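Ticket 453: Arm lands to the left of the part on replay, fine during hand guiding
Logged by Dineo Ndlovu, Iltby bench, May 31, 2020
Assigned to: Lai-ching Yau
Status: open, nearly there

What happens

We teach the pick by holding the arm in free-drive and walking it from the park position to the tray and back. Recording is lovely, no complaints at all. On replay the first few picks are spot on and then the arm starts coming down short, always to the left, until it touches the rim of the tray and stops with a force fault. Kwak controller, Clelex teaching software, the wrist camera switched on for both recording and replay.

Same result whether I guide it by hand or drive it with the remote handset from the next room. I did not expect that! I was quite sure it was me leaning on the elbow joint.

First reply, Lai-ching

Thanks Dineo, brilliant write-up, and the handset test saves us a lot of bother. If both ways of teaching give the same drift then your hands are off the hook. Please try these before we touch any settings:

- Re-zero the wrist with the arm parked, then replay without re-teaching.
- Drop replay speed to 40 per cent.
- Send me the joint log from a bad run, the whole thing, don't trim the start.

Dineo

Done all of that. Re-zero made no difference. At 40 per cent the arm still drifts, only more slowly, so I had time to watch it, and it is rather beautiful in its way: every joint goes exactly where I put it, and then at the approach it gives a little sideways shuffle before going down. Log uploaded, 850 lines, sorry.

Lai-ching

Never apologise for a long log, I had a great time with it. The joints follow your demonstration perfectly right up to the approach. The shuffle is the camera correction. At that point Clelex stops copying you and looks for the blue cross on the bench, works out how far the arm is from where it was when you taught the move, and nudges it over. So the demonstration is good, and the nudge is wrong.

Could you switch the correction off (Replay, Approach, untick "Use bench marker") and run a batch?

Dineo

Ran it with the box unticked and it picked every part in the batch! The whole bench cheered, well, me and the radio. I'd love to leave it like that but the tray gets lifted out and put back at every changeover, so we do need the correction in the end.

Lai-ching

Agreed, unticked is only a stopgap. I now think the marker search is picking up something along the tape and treating it as the crossing. It wants two clean edges meeting, and if one strip has a rough place in it the search can lock on there. That would suit an offset that is always the same way and comes and goes with the light. We had something very like it at Urard last September, and there it was a scuffed corner.

Could you have a good look at the tape through the wrist camera, from the approach pose? Looking from standing height won't tell us much.

Dineo

Found something! The crossing itself looks grand, nice clean edges where one strip goes over the other. But follow the long leg of the other strip, the one running away from the short side, and partway along there's a torn spot with a tiny flake lifting. There's a smaller nick further down on the left edge of the same strip as well. I must have gone past it dozens of times. There's also a soft shadow over on the right, which I mention in case it matters to the search.

Lai-ching

Oh, well spotted, that is a very strong suspect. The shadow is soft enough that I'd leave it alone for now, one change at a time. Plan below. I've kept it in order, so please don't skip ahead to the teaching, however tempting.

Step 1. Move the arm to the approach pose and save a still of the marker before touching the tape, so we have something to compare with afterwards.
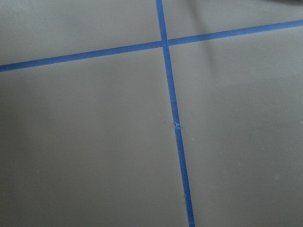 Step 2. Peel up the long strip completely and lay a fresh one. Don't patch over the tear, as the extra layer gives the search another edge to find. Press the crossing down flat.

Step 3. Open Markers, Bench, and choose Learn again. Accept it only if the little circle sits on the crossing.

Step 4. Teach the pick afresh, 3 demonstrations by hand, starting each one from park. Pause for a breath at the approach so the software gets a steady look. Then tick "Use bench marker" and replay at 40 per cent before going to full speed.

Dineo

Fetching the tape now. Will post the new log tonight, trimmed or untrimmed as you like!

Last updated: after sixth reply from reporter
Iltby bench support, contact the help desk by internal post or extension | © Iltby | Back to top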